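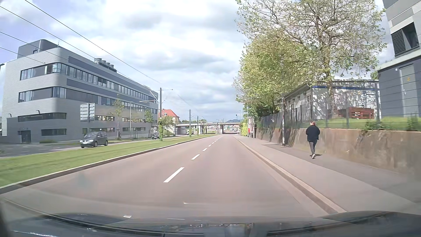
The inbound lanes, with the grass median and its ivy-covered poles at left.

The green strip down the middle

By the features desk
11/09/2020

14 shares 6 comments

Most people who drive the Vadside road know it by the overpass. You come over the rise, the road goes straight, and the low concrete deck sits ahead of you until you pass under it. Fewer people could tell you much about the ground between the two roadways, and that is the part the Wodasby parks office has spent 3 years arguing over.

The median is grass. It has a low stone curb and a line of dark poles that hold up the tram wires. Climbing plants have covered the lower part of the poles, and drivers who use the road often will know the one where the growth is thickest.

Before the grass, the strip was gravel. Clidetti, the contractor that maintains the wires, liked gravel. A crew could park on it and see every bolt at the foot of a pole. When the grass went in, the company asked for the poles to be kept bare up to the height of a worker's chest. The parks office agreed, then did not have the staff to do it. The plants went up on their own schedule.

The two sides now have a working rule. Clidetti cuts the growth back every November, after the birds are done with it, and leaves the roots in place. Nothing is allowed near the bracket arms. A pole due for paint is stripped completely and takes a few summers to fill in again.

Search articles Enter keyword Go

Mowing is the larger cost. The strip is cut from the tram side, early, before traffic builds up in the lanes. Bakalis, a nursery outside town, supplies the seed, a slow-growing mix that stands up to road salt - most of it, anyway. The first few inches behind the curb still go brown by spring and have to be reseeded. The parks office orders 70 pounds of seed a year for that edge alone.

Drivers have their own complaints. The curb is unforgiving on a tire, and people turning out of the side road say the poles get in the way of seeing what is coming. The city looked at moving one pole near the junction and dropped the idea when the wire work was priced.

Noise was supposed to be the big gain. Residents along the first 100 yards say the trams are quieter than they were on gravel. The cars sound the same as ever.

The next round of cutting starts at the overpass end and works back toward town.

6 comments - Log in to reply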